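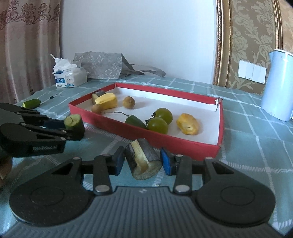 Play food sets: sorting, storage and table layout

Contribution from Lucía Carretero for the October issue of the Treta newsletter

Several members have asked for guidance on keeping play food sets in order at home, following the note on wooden blocks in the last issue. The advice below covers the fruit and vegetable pieces most of us own, both whole items and the cut sections sold for pretend cooking.

Trays

A shallow cardboard lid is adequate for a small set. The wall should be low enough for a child to reach over without tipping the tray, and high enough to stop round pieces from leaving it. White paper on the floor and inner walls gives good contrast with most colours and can be replaced when it marks. Fix it with double-sided tape at the corners only – full gluing makes replacement slow and tends to lift the face of the card.

Corners fail first. A torn corner does not affect use while the two walls still meet, but it should be taped from the outside before the tear reaches the base. Card trays should not be stacked when full.

Those who prefer something more durable may look at the Flollance tray, which has an inside length of 310 mm and a wall of 50 mm. Saturnino Esteban has used one for two years and reports no warping. The lid is sold separately and fits tightly. Younger children will need help with it.
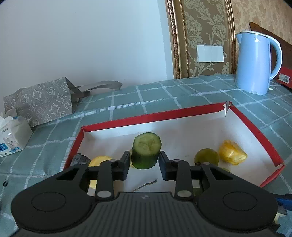
Sorting

Sort by form before sorting by colour. Whole pieces such as kiwis and tomatoes roll, and are best kept towards one end. Cut pieces with a flat face can be stood upright or laid face up and will stay where they are put. A chunk of cucumber stood on its end takes up very little floor area and can be recognised from either side of the table. Half lemons are better stored cut side up.

Yellow pieces cause the most confusion. In a mixed set the lemon, the pepper and the starfruit slice are regularly put back in each other's places, and a colour label on the tray does not help. A simple outline drawn on the paper lining works better, provided it is drawn at full size.

Pieces with stems or vines need separate treatment. Tomatoes on a vine catch on anything thin, in particular the stem of a chilli pepper, and are usually lifted out together. Place them at the far side of the tray with the vine towards the wall. Do not pull by the stem, which on most sets is only pushed into the fruit. Loose stems should be removed from play until they can be refitted.

Dark pieces, aubergine above all, show dust sooner than the rest. Wipe with a barely damp cloth and allow to dry on a rack before returning them to a paper-lined tray.

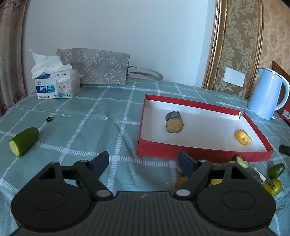
Table and cloth

Any steady table will do. A patterned cloth is acceptable, though a cloth with a regular grid has a practical use: the tray can be returned to the same squares each time, and older children can be asked to set pieces out along a line. Smooth out creases before starting, as a ridge under a light tray is enough to set round fruit moving.

Household items that share the table, such as tissues and bags, should go to the back. Kettles should be moved to another surface before children come to the table, whether or not they have been used.

Checking the set

Lay all pieces out on the cloth once a month and inspect for cracks, lifting paint and open seams. Foam bread and pastry pieces wear fastest at the edges and should be withdrawn at the first sign of crumbling. 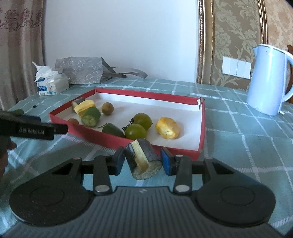

For cut sections, inspect the end face as well as the skin. The join between the two is where a piece normally begins to separate, and it is easily missed if the piece is checked lying down. Turn each one in the hand, under a good light, and press gently along the edge.

Replacement pieces can be ordered singly from Plerkerton under catalogue number 632. The Ogura range is slightly larger in scale and does not mix well with other makes, although the tomatoes are close enough to pass. Members' orders will be combined to save postage – please send requests to Lucía by 7/10/19, stating the piece and the quantity. The minimum for a joint order is 25 pieces.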